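Grudis gripper trials

October – by Burgi Lehner

Print this page | E-mail this page

The Grudis gripper trials are a series of bench comparisons of robot hands, run at the Fostdale workshop. The trials look at bin picking, meaning a robot arm takes loose parts out of an open metal bin. Two hands have been compared so far: the Hauser, a gripper with metal fingers, and the Isorent, which uses a suction cup.

Setup

Arm from KUKA, orange wrist. Two gray metal bins, one behind the other, clamped down so they stay put when a finger hits a wall. Parts are long narrow blocks in red and green. Cables run along the outside of the wrist – easy to swap a hand that way, but they need retying after every change.

Method

Each hand gets the same 364 picks. Blocks are dropped in by hand, not arranged. A pick counts if the block clears the rim and gets set down outside the bin. Dropped blocks go back in and the try is marked as a miss. No second atempts. Speed is kept the same for both hands, even though the Isorent could go faster.

Results

The Hauser missed 53 picks, most of them with blocks lying tight against a side wall, where there is no room for a finger to get in. The Isorent had less trouble at the walls but lost its hold on blocks lying tilted on top of others. Changing hands took 9 minutes, cable ties included. Full table for the Isorent not yet typed up.

Open points

Blocks that touch end to end are still hard. Finger hands tend to push the second block away or wedge it, and the camera software sometimes reads the pair as one long part. A narrower fingertip for the Hauser is planned, same mounting plate.

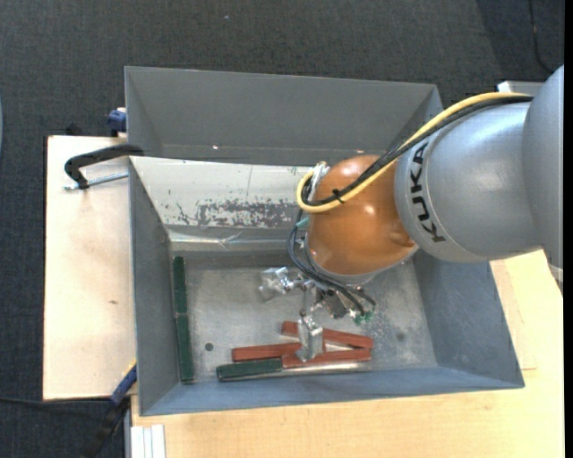 Later rounds will use shorter blocks and a slower approach near the walls. Wether the bins get swapped for deeper ones is undecided.

Contact | Copyright Grudis | Back to top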